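Patient and Caregiver Communities > Running a Group > Weekly chats vs. always-open groups

Thread: Has anyone moved a live chat onto a slower platform and kept people?

inkwell_moth
Posted 8th October

Hi all! I help run a weekly hashtag chat for people living with rheumatoid arthritis and the folks who look after them. We've been going for six years and I love it so much. Some nights it's 40 people typing at once and I can't keep up and I don't even care, it's the best hour of my week.

But a lot of our regulars have left the site we use, and the rest are asking to move to Kureo, where you get topic rooms and posts don't vanish in ten minutes. Has anyone done this? Did your people come with you?

tallgrass_rn
We did! Moved our heart failure group to Kureo last year and I'd do it again tomorrow. The big surprise was the quiet ones. People who never said a word in the live chat started writing these long, thoughtful posts at 3 in the morning (steroids, we've all been there).

pdx_lefty
I'll be the grump. We tried the same thing and lost most of the group. A live chat has a start time, and people show up because it starts. An open room is always there, so you can always go later, and later never comes. Also a hashtag is public. Newly diagnosed people stumble on it. Who stumbles on a private room?

inkwell_moth
That last part is what worries me. I found the chat by accident myself, the week I was diagnosed.

tallgrass_rn
pdx_lefty, did you keep a set hour after you moved? We still do Q&A at the same time every week, just inside the room. The slow posts happen in between.

pdx_lefty
No, we dropped it. Fair point. I still think going private cost us more than dropping the hour did.

marrowbone
Clinician lurker here, please don't go fully private! I've learned more about morning stiffness from your hashtag than from most talks I've sat through. I never post, I only read, and it has changed how I ask questions in clinic.

quiltedfox
With respect, marrowbone, some of us talk more freely when we aren't being read by clinicians. I left a public chat for that exact reason. Nothing against you personally, and I'm glad it helped your patients.

marrowbone
Taken on board. I hadn't thought about it from that side.

Siregar_Sam
We do both and it works great! Public hashtag chat once a month, private room the rest of the time. I wrote up how we set it up, pasting it in:

1. Pick the public night first and tell everyone early. Pin the topic and the questions so slow typers can get their answers ready.

2. Have two hosts, one asking and one welcoming new names. Swap every month.

3. Post a plain note on what's public and what isn't, and repeat it at the start of every chat.
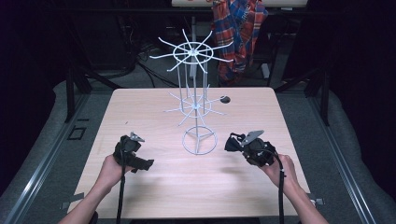
4. Let people join the room by asking a host. We tried an open link and got 19 supplement sellers in one weekend.

5. Leave the old hashtag alive. Somebody checks ours daily and answers anyone who turns up.

inkwell_moth
Oh I love this, thank you!! Number 5 might solve my whole problem. I'm taking it to my co-hosts tonight.

pdx_lefty
OK, number 5 is good. I'd have kept ours if I'd thought of it. Who does the daily check on holidays, though?

Siregar_Sam
Whoever's awake, mostly me. We have nine hosts on the list now so it does get shared out.

quiltedfox
Please come back and tell us how the move goes, inkwell_moth. I might even try a public night again.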